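Home | Tickets | Knowledge base | Printers | Account

We use cookies to keep you signed in. Accept | Manage

Label printer feed fault, packing room
Status: closed, with reservations
Opened by: Despina Galanis
Assigned to: Tudur Wogan
Unit: Kitby desktop label printer, second bench

8:40 am, Despina
The Kitby skips. It prints one good label, then pushes out a blank, then prints the next one starting halfway down. I've turned it off and on. I've reseated the roll. The rep from Arton told me on the phone that it's the driver and I should reinstall it. I did that on my own PC and nothing changed, so I'd like a second opinion before I do it on the other machines.

9:15 am, Tudur
I don't believe it's the driver either. A driver problem doesn't come and go over one roll of labels. Before I come over, please hold the feed button with no job waiting and tell me what comes out. If blanks feed badly on their own, the computer is off the hook.

9:30 am, Despina
Held it. Stopped in the right place a few times, then ran past the gap and stopped in the middle of a label. The red light came on and it wanted the button again. No computer involved.

9:35 am, Tudur
Good. Leave the drivers alone. Next question, and please don't take it the wrong way: are these the same labels as last month? Same box, same supplier code?

9:50 am, Despina
Same size, 100 mm wide. The supplier is still Arton. The box says Skillelley on the end, which I hadn't noticed. I asked, and Arton says Skillelley stock is "fully equivalent." Their words.

10:20 am, Tudur
"Fully equivalent" is what people say when they have changed something. I'm on the bench now with a roll of each. The printer finds the gap between labels by shining a light through the backing paper and watching for the point where it gets brighter. If the new backing is thicker or glossier, the difference between label and gap gets smaller and the sensor starts guessing.

Readings from the sensor test page, gap minus label, old roll: 137. New roll: 90. The service manual doesn't give a minimum, naturally. It says "adequate contrast," and leaves me to decide what adequate is.

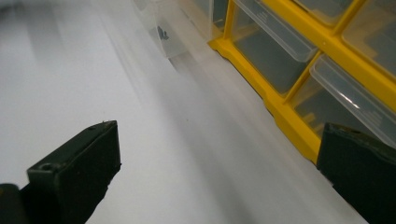 I ran the automatic calibration on the new roll. It passed, which I take with a grain of salt, as it also passed with the old roll loaded and the lid half shut. Printed a batch of test labels afterward. The first lot were fine. Then it skipped again.

11:05 am, Tudur
Cleaned the sensor with a dry swab and then with an alcohol wipe. There was adhesive on the lower window, enough to matter. Recalibrated. The new roll reads a little better, but I'm not calling it fixed on one clean batch.

Changes made so far:
Media type was set to "continuous" on the printer and "gap" in the software. Both now say gap. I can't tell who changed it or when.
Darkness was at the maximum. Set down to 4. This has no effect on feeding, but it was scorching the small text and wearing out the head.
Print speed lowered one step.

11:20 am, Despina
Ellis says he put the darkness up because the bar codes weren't scanning at the depot. If they stop scanning again I'll be hearing about it.

11:30 am, Tudur
Then test a few with the hand scanner before they go out. They scan for me at 4. Bar codes that won't scan at full darkness are usually too dark, with the bars bleeding into each other, and turning it up makes it worse.

2:10 pm, Despina
Ran the lunch orders through. One skip, near the end of the roll. Bar codes scan. Can I close this?

2:25 pm, Tudur
One skip is one too many for a sensor that is supposed to be clean. Near the end of a roll the paper curls harder and lifts away from the sensor, so it may be that. It may also be the Skillelley backing. Put the last old roll on and run it right down to the core. If it skips too, I'll replace the roller. If it doesn't, send the new boxes back to Arton and quote the two readings at them.

4:45 pm, Despina
Old roll to the core, no skips. I've emailed Arton. They replied asking if I'd tried reinstalling the driver.

4:50 pm, Tudur
Closing as a media fault. I'd still like to see a full week without a skip before I believe it. Reopen this ticket if it comes back and don't start a new one, or I lose the readings.

Comments (3)

packbench2: Same thing on our Kitby. Cleaning got us a few days, then it was back. Did Arton ever take the boxes back?

Despina Galanis: They took two and are "reviewing" the rest.

rollcore: Not convinced it's the backing. We had the same fault and it was the lid latch. Press down on the left side while it feeds and see if the reading moves.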